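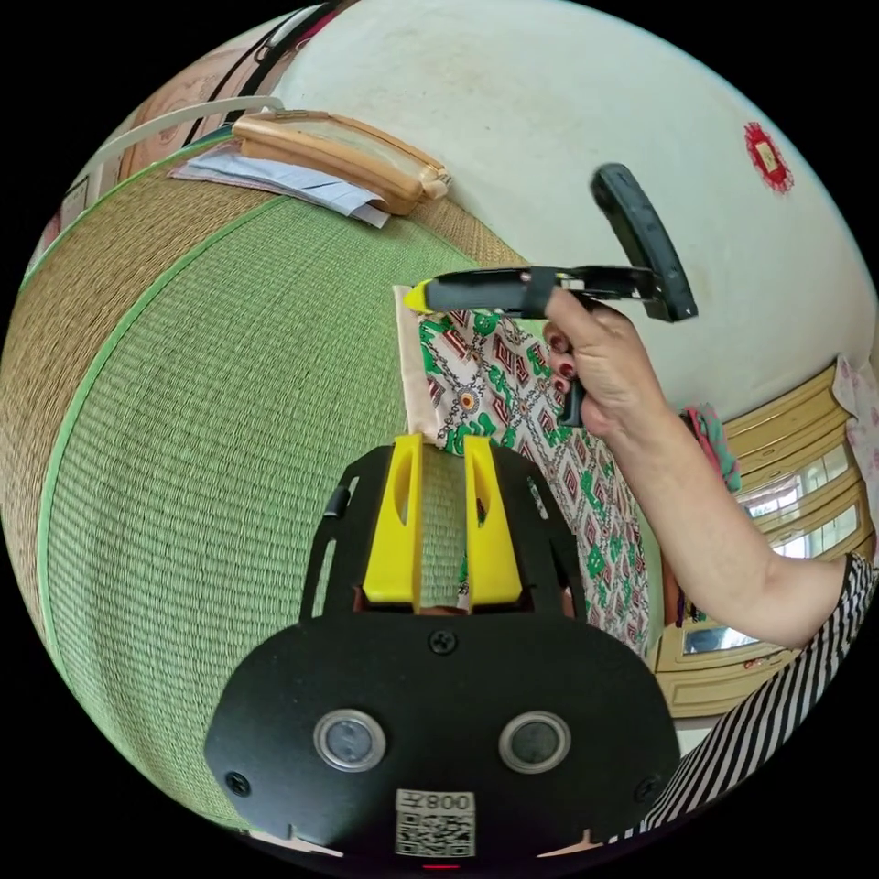 Patterned cloth, red diamonds and green leaf shapes on white.

Search this site
Go

Sorting the cloth pile: folding to one width

Posted 22/09/2019 by Shona Rutherford

The pile had grown to 65 pieces, counting tea towels, table runners, pillowcases and the offcuts Jolene Baxter passed on when she moved. My old method was to fold each piece in half until it looked small enough. That gives a different width every time, and a stack of mixed widths leans.

The new method uses one fixed width, set by the shelf. Mine is a Katene unit, and four stacks fit across it with a finger's gap between them. I cut a piece of stiff card to that width and fold everything around it. Lay the cloth face down, card in the centre, sides in, then fold from the bottom up. Slide the card out before the last fold. Thick cotton needs the card trimmed by 4 mm or the stack comes out wide.
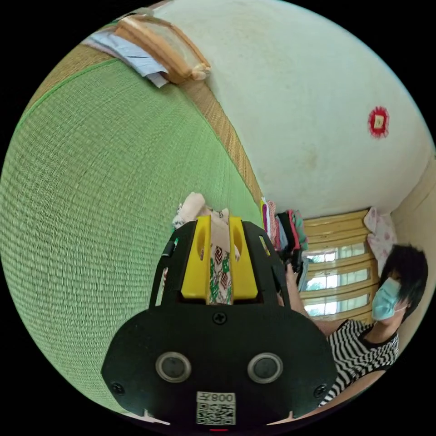

Prints go in their own stack, sorted by the colour of the ground and then by the size of the motif. Large repeats are easy to identify from a folded edge. Small ones are harder. A pale cloth with little brown diamonds and green leafy shapes can pass for plain cream from across a room, so I fold those with the print facing out along the front edge. Plain whites and creams go in a separate stack, heaviest at the bottom.

I work on the floor, on a mat. A table is kinder to the knees but mine is too narrow for the runners, and the ribs in a woven mat make a fair guide for keeping a long edge straight.

Still to do: the wool blankets, which won't hold a card fold at all. Marama Te Moana rolls hers and ties them with tape. I'll try that on two of the thinner ones first and measure the rolls against the bottom shelf.

Contact | © Shona Rutherford | Back to top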